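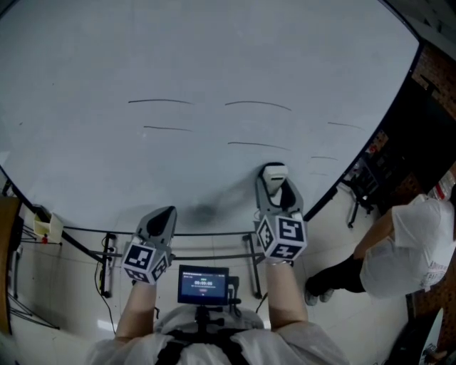 Nustus Board Cleaner, concentrate, 800 ml
Article no. 3472
Made by Diekmann

Nustus is a liquid cleaner for enamel, glass and painted steel writing boards. It takes away old marker ink, the grey film which dry wiping leaves behind, finger grease and the glue of most sticky tapes. We have sold it to schools and workshops for 17 years and the recipe was changed only one time, when the perfume was taken out.

The bottle contains concentrate. Please do not use it pure on the board. Pure Nustus is too strong for the daily cleaning and it leaves stripes which you must then wash off again.

How to mix
Fill the Estari spray bottle (sold separately) with cold water up to the lower ring. Add one cap of Nustus. Close the bottle and turn it slowly upside down two or three times. Do not shake, otherwise you get foam and the sprayer will spit. A mixed bottle stays good until it is empty, but write on it what is inside.

How to use
Wipe the board dry first with a felt or an old cotton cloth. Then spray on the cloth, not on the board. Work from the top to the bottom in wide strokes and turn the cloth often. When the cloth is grey on all sides, take a fresh one. At the end wipe once with clear water and let the board dry for a few minutes before somebody writes on it. On a damp board the new ink does not hold well and can dry in small lumps.

For ink that was on the board over a whole summer, put a wet cloth with the mixed liquid on the place and leave it there for five minutes. Repeat if necessary. If permanent marker was used by mistake, we recommend the Aldale ink remover instead, and Nustus afterwards to take the rest of it away.
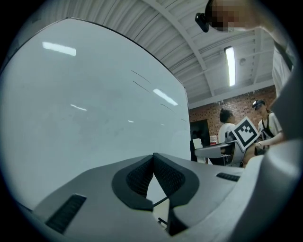 Not suitable for
Chalk boards, cork, fabric pin boards and unpainted wood. Also please be careful with cheap melamine boards. Their surface becomes open with the years and the ink goes into it, and then no cleaner can bring it out completely. Try a small corner first.

Which cloth?
Many customers ask us this by telephone. Microfibre with short hair is the best. Paper towels work also, but they leave dust. Kitchen sponges with a rough green side should never touch a board. The scratches are very fine in the beginning, but the ink collects in them and the board looks dirty for ever.

Contents of the delivery
1 bottle Nustus concentrate, 800 ml
1 measuring cap
1 label for the spray bottle

The spray bottle and cloths are not included. In a carton there are 19 bottles. The cartons are sent without extra charge for the packing.

Storage and safety
Store upright between 5 and 30 degrees. Frozen concentrate becomes cloudy and should not be used any more. Keep away from children. If it comes in the eyes, rinse with plenty of water and ask a doctor. With sensitive skin please wear gloves.

Questions about the product
Please write to Hannelore Rathjen in our customer service and tell her which kind of board you have and how old it is. A photo of the maker's plate helps, you find it mostly on the back or at the lower edge. She answers in English and German.

Product information last changed: Monday, September 9, 2019

See also: Estari spray bottle, Aldale ink remover, Diekmann felt wiper with handle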